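Trial diary, Dronik arm, October
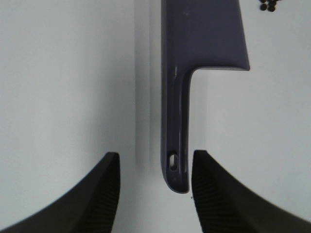 Last edited in October, 9:40 p.m.

The purple knife took up most of my day. It is plastic, shaped like a little cleaver, and I put it on the list because the handle is narrow and has a channel molded into it. A thick handle tells you nothing about a gripper. I wanted something slim that could turn between the fingers if the pads were poor.

I should write down where things stand, because I skipped last night. The arm came from Dronik on a trial. Simo is the reseller and Rasmus Jaunzems is my contact there. The trial covers the arm, the two-finger gripper, the wrist camera and the teaching software, which is called Entili. If we keep it, the software is a yearly charge on top of the hardware. If we send it back we pay freight one way. Tiruwork wants a yes or no from me with reasons she can read in one sitting.

The job at Millden is packing play kitchen sets. Each set gets a knife, a board, a few other plastic pieces and an insert card. The pieces come to the bench mixed, somebody lays them in the tray, and the tray goes down the line. It is dull work and hard on the wrists, and we lose people from that bench faster than from any other. Tiruwork does not want to cut the bench. She wants the arm to do the knife and the board, and leave the fiddly parts and the checking to a person.

Started at 7:30. The arm took a short while to come up and find its home position. The controller fan is louder than I would like, and I noted that the first day too. I have moved the controller under the bench and it is better, but then the cable to the pendant is short. I asked Rasmus for a longer one. He says it is a stock part.

Entili has you teach a pick by moving the arm by hand to a spot near the object and saving it. Then you put the object in the wrist camera's view and draw an outline on the tablet. I did the knife first. The fingers come in on both sides of the handle down near the end with the hanging hole, and the pads face each other across it. The pads have fine ridges running across them. The outline tool wanted to grab the blade, which is the widest thing it can see, and I had to tell it twice to use the handle. The manual has half a page on this and the picture in the manual is of a box.

One complaint about the outline tool. If you lift your finger off the tablet before the line closes, it throws the whole line away. I did this more often than I want to write down. A stylus would help. Simo sells one, naturally.

Ran the first batch before lunch. I set it for 200 picks, one knife at a time, with me putting the knife back down in a different position after each one. I used the same white surface we will have on the bench. It is a pale piece on a pale ground with the lights on, and I expected the camera to have trouble. It had less than I thought. Most of its trouble was with shadow. When I stood on the window side, the shadow along the knife got wider and the software took the shadow for part of the blade. The pick point shifted over and one finger came down on top of the handle. The arm felt it and stopped, as it is supposed to. It did not mark the knife. I moved to the other side and it behaved.

I am putting that in the report as a lighting matter and will say we need a hood or a fixed lamp. Rasmus may call it operator error. I don't think it is. People will stand on the window side. That is where the trays are.

The misses in the morning batch were of two kinds. The shadow ones I have described. The others happened when the knife lay with its handle pointing back toward the base of the arm. The wrist has to turn nearly all the way over to get there, and it does it slowly, and on the way the camera cable pulls. The clip that holds the cable came off the forearm and I put it back with a zip tie. That is a poor detail on a machine at this price. I took the zip tie from my own drawer.

Lunch at the bench, soup from home. Tiruwork came by and watched for a few minutes. She asked how fast it was compared with a person and I told her it was slower. She asked how much slower and I said I would rather give her a number when I had the speed turned up. I have been running at 75 percent because the setup guide says to stay there until the pads have been checked. She was fine with that. She wanted to know if it would stop if she put her hand in. I told her yes, with this gripper at this speed, and that we would still want the guard up. She did not try it.

After lunch I went through the pads. They come off with a small hex key, two screws on each finger, and the key is in the lid of the case where you would look for it. Good. The ridges on both were clean. I had wondered if they would pick up purple from the plastic and they have not so far. Spare pads come as a pair and cannot be bought singly. I asked what they cost and Rasmus said he would put it on the quote. I have now asked for the same price three times in writing.

Second batch in the afternoon at full speed. The arm moves nicely. It does not shake at the end of a move, which the last one we tried did so badly that we had to add a wait before every pick. With this one I took the wait out and lost nothing. Closing on the handle is quick and quiet. The force setting matters more than I expected. Too low and the blade end swings down when the arm lifts, because all the weight is up at the wide end and the grip is at the far end of the handle. Too high and the handle bows a little, which I don't like on a toy that has to look new. I settled in the middle and saved it under its own name. I will try gripping closer to the blade tomorrow. The shoulder there is square and might give the fingers something to sit against. It would also cut down the swing.

The swing is the real problem if there is one. In the tray the knife goes into a slot, and the slot is only a little wider than the blade. A person drops it in without looking. The arm comes to the right place every time, but if the blade has tipped then the corner catches on the edge of the slot. I had it catch enough times in the afternoon that I stopped the batch early and did not count it as a full run. Gripping higher may cure it. If it doesn't, we could ask for the slot to be made wider, and that means new tray tooling and a conversation I don't want to have with purchasing.

Called Rasmus at 3:15 about the swing. He was helpful this time. He said they have longer fingertips that hold over more of the handle, and that another customer with thin parts went that way. He will send a set on loan. He also said there is a setting in Entili to let the arm pause and look again after it lifts, so it can correct for the tilt. It was not turned on. It is in the second menu under "advanced," and I would not have found it. I turned it on and did a handful of picks. It adds a noticeable wait to each one but the knife went into the slot on every one of them. That is not enough picks to tell Tiruwork anything. I will run a proper batch.

The wrist camera deserves a good word. It sits close in over the fingers, so when I check a bad pick afterward I can see both pads and the handle together and tell which side was off. On the system we tried in the spring the camera was up on a post and the arm got in its own way half the time. Entili keeps a still from just before each close, and you can go back through them on the tablet. They can be saved out to a stick. You can't sort them by good and bad, only by time, so finding the failures is a matter of scrolling. I have asked for that as well and was told it is planned. I am not going to count planned things.

I have not touched the board yet. It is flat and wide, and I don't see how two fingers get hold of it lying down. Simo's sheet says a suction cup can be swapped in. Swapping by hand between every knife and board would be silly, so we would need the automatic changer, and that is on a separate price list. Depending on that price, the sensible thing may be to have the arm do only the knife. Then I have to ask if one knife per tray is enough work to pay for an arm. My guess tonight is that it is close.

For tomorrow: grip nearer the blade, full batch with the second look turned on, clock the whole cycle with and without it. Write down the fan noise properly with the meter. Chase the quote. Find a lamp. Maintenance has one on a bendy neck that they never seem to use and I will ask for it first thing.

Wiped down the bench, parked the arm, put the knives back in the bin with the lid on. Out of the building at 5:50. Need zip ties.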